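Bellia Bench Arm – Set-up Guide
Section 5: Rehearsing the bench in simulation

58 shares 4 comments

This section covers the simulated bench that comes with the Bellia build files. Work through it before you power the real arm. It assumes you have finished Section 4 and that the joint limits are saved to the controller. The same steps apply whether you are building at home or at a shared workshop such as Mestden, where the arm is bolted to the end bench.

5.1 Before you start

You will need:
– the Sokau viewer, installed and opening without errors
– the Bellia arm model and the bench model, in the same folder
– the joint limit file you saved in Section 4
– a tape measure

CAUTION: Unplug the motor supply before you open the viewer. If the controller is connected and live, the real arm will follow the simulated one.

5.2 Load the bench

1. Open Sokau and choose the bench model. Wait for the floor and the work surface to load.

2. Load the arm model. It should attach to the bench at the mounting point. If it appears at floor level, the two files are in different folders. Close the viewer, move them together and start again.

3. Load your joint limit file. The viewer reports any joint that has no limit set. Fix these now.

4. Set the work surface height to match your own bench. Measure from the floor to the top of the surface and leave out any mat you plan to put on it.

5. Save the bench under a new name. The build files are overwritten when you update, and your changes go with them.

Note: Leave the render grain on if you plan to use the camera for part finding later. Settings tuned on a clean render tend to need doing over on the real bench.

5.3 Check the views

6. Open the gripper view. You should see both fingers and the surface between them. If only one finger is in view, the camera mount in the model is turned the wrong way. Rotate it half a turn and save.

7. Open the fingers fully with nothing between them.

8. Open the bench view and load the parts layout. Check that the racks and boxes sit flat on the surface. A part that has sunk into it has the wrong height in the layout file.

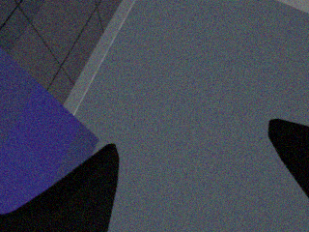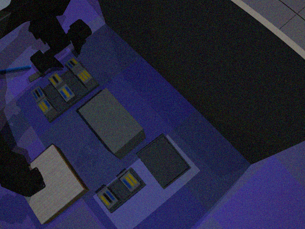
Fig. 5-1 (first): Gripper view, fingers apart over bare surface. Fig. 5-2 (second): Bench view with the parts layout loaded and the gripper near the larger rack.

9. Compare the bench view with your own layout. The positions do not have to match exactly, but the racks should lie at the same angle to the arm as they will on the real bench.

5.4 Run the slow pass

10. Set the speed to 5 percent.

11. Move the gripper above each rack in turn and stop. Do not lower it yet.

12. Lower the gripper over the larger rack until the fingertips are just above the modules. Check the clearance from the bench view and then from the gripper view. The gripper view alone is a poor guide to height.

13. Close the fingers on one module, lift it straight up and hold. If the module slides or spins in the fingers, raise the friction value one step and repeat.

14. Put the module back and return the arm to its rest position.

15. Repeat steps 12 to 14 for the smaller rack. Watch the other parts on the bench as well as the one you are picking. Most contact at this stage is between the side of a finger and a box next to the rack.

CAUTION: A pass that is clean in simulation does not clear the real arm to run at full speed. Keep the 5 percent setting for the first powered run in Section 6.

5.5 Save the settings

16. Export the bench settings and the finger settings as separate files. You will load the finger settings again in Section 6 – the bench settings stay with the viewer.

17. If you use the Santoso controller board, set the export rate to 300 before you save. The board rejects files saved at the default rate and gives no message when it does.

18. Close the viewer, then reconnect the motor supply. Keep to this order.

Note: In a shared workshop, save to your own folder. The viewer opens the last file used on that computer, and it may be somebody else's bench.

Continue to Section 6: First powered run.

4 comments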